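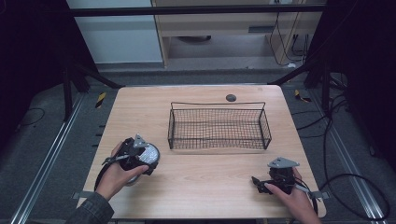

Closallow Water District
Frequently Asked Questions: Hard Water, Scale and Home Softeners

Last revised Wed 15 January

General

What does "hard water" mean?

Hard water contains dissolved calcium and magnesium. Both minerals enter the supply as groundwater moves through limestone. Hardness is reported as milligrams per liter of calcium carbonate equivalent (mg/L) or as grains per gallon (gpg). One grain per gallon equals 17.1 mg/L.

How hard is the water in my area?

The District supplies two pressure zones.

Vornwood zone (wells): 320 mg/L, or 18.7 gpg
Louro zone (reservoir): 59 mg/L, or 3.5 gpg

Customers in the Louro zone do not normally need a softener. The zone boundary follows the rail line. Your zone is printed in the upper right corner of your bill, under the meter number.

Why did my hardness change in August?

The reservoir intake is taken out of service each August for screen cleaning. During that period the Louro zone receives blended water and hardness can rise well above the normal value. Customers on the Vornwood side see no change. The dates of the shutdown are printed on the July bill.

Is hard water a health risk?

No. There is no federal limit for hardness. Calcium and magnesium are normal parts of the diet. The effects of hardness are on plumbing, water heaters, fixtures and soap use.

Does the District soften the water before delivery?

No. Softening at the wellhead was studied and not adopted. Treatment is limited to disinfection and, in the Louro zone, filtration and pH adjustment.

Scale

What is the white deposit on my faucets and kettle?

Calcium carbonate. It forms when hard water is heated or evaporates. White vinegar dissolves it. Soak a removable aerator for an hour, brush, rinse and refit. Do not use vinegar on marble, travertine or other calcium-based stone.

There are white flakes in my hot water only. Is that scale?

Usually. Fill a clear glass from the hot tap and let the flakes settle. Pour off most of the water and add vinegar. Flakes that fizz and dissolve are scale from the heater tank. Flakes that do not dissolve may be pieces of a failed plastic dip tube, which is a heater part. Contact a plumber in that case.

How often should a water heater be flushed?

In the Vornwood zone, twice a year for a tank heater. In the Louro zone, once a year. Tankless heaters should be descaled on the schedule in the owner's manual, using the hardness value for your zone. Turn off the power or gas to a tank heater before draining it. An electric element that is energized in a partly drained tank will burn out.

Does hot water temperature affect scale?

Yes. Scale forms faster as temperature rises. A setting of 120°F produces noticeably less scale than 140°F. Households with an immunocompromised resident should ask a doctor before lowering the setting.

Softeners

How does an ion exchange softener work?

Water passes through a bed of resin beads charged with sodium or potassium. Calcium and magnesium attach to the resin and the sodium or potassium goes into the water. When the resin is used up, the unit rinses it with brine and sends the waste to the drain. This is called regeneration.

What size do I need?

Multiply daily water use in gallons by hardness in gpg. The result is the number of grains to be removed per day. A household in the Vornwood zone using 125 gallons a day has a load of 2,344 grains per day (using the unrounded hardness of 18.75 gpg for planning). Multiply by the number of days wanted between regenerations, normally seven, and choose a unit whose capacity at the low salt setting exceeds that number. Capacities on the carton are often given at the high salt setting, so check the data sheet.

What hardness value do I program into the unit?

Whole numbers only on most controllers. Enter 19 for Vornwood. If you keep a softener in the Louro zone, enter 4.

Will softened water taste salty?

It should not. If it does, brine is not being rinsed out completely. Common causes are a clogged drain line, low inlet pressure or a stuck valve.

How much sodium does a softener add?

For every 1 mg/L of hardness removed, 0.46 mg/L of sodium is added. Customers on a sodium-restricted diet can use potassium chloride or leave the kitchen cold tap on unsoftened water. A separate cold line to the kitchen is the simpler of the two and saves salt.

Should outdoor faucets be softened?

No. Sodium is hard on soil and plants, and irrigation will use up the resin quickly. Most houses built with a softener loop already bypass the hose bibs. To check, test a sample from the hose bib with a hardness strip.

Do magnetic or electronic conditioners work?

The District does not test or endorse them. They do not remove calcium or magnesium, so a hardness test will read the same before and after the device.

The salt level never goes down. Why?

Most often a salt bridge, a hard crust with an empty space beneath it. Push a broom handle gently down into the salt. If it meets a crust and then drops, break the crust up in small sections without striking the tank wall. If there is no bridge, check that the unit is not in bypass and that the clock is set.

Permits and rebates

Do I need a permit to install a softener?

Yes, if new piping or a new drain connection is made. Replacing a unit on existing connections does not need one. The permit fee is $44 and covers one inspection. The drain line must end above the rim of the standpipe or floor drain with an air gap of at least twice the pipe diameter. Missing air gaps are the usual reason for a failed inspection.

Is there a rebate?

Vornwood zone customers who replace a timer-controlled softener with a demand-controlled one may apply for a bill credit. The old unit must be removed. Attach the sales receipt and a photo of the new data plate. First-time installations do not qualify.

Does the District rent or service softeners?

No. The rental program was transferred to Fastholm Water Services. Customers with a rental agreement should contact Fastholm directly about service, salt delivery or removal. Rental charges no longer appear on the District bill.

Testing

Can I get my water tested?

Hardness strips are free at the front counter, two per household. Dip for one second, hold level, and compare with the color chart after 15 seconds. Samples for lead or bacteria must be collected in a laboratory bottle, which can also be picked up at the counter. Do not use your own container.

My strip does not match the value for my zone.

Strips are accurate to one color step. If the difference is larger than that, check that the tap is not softened and repeat the test with the second strip. If the result is the same, call the water quality line with your meter number.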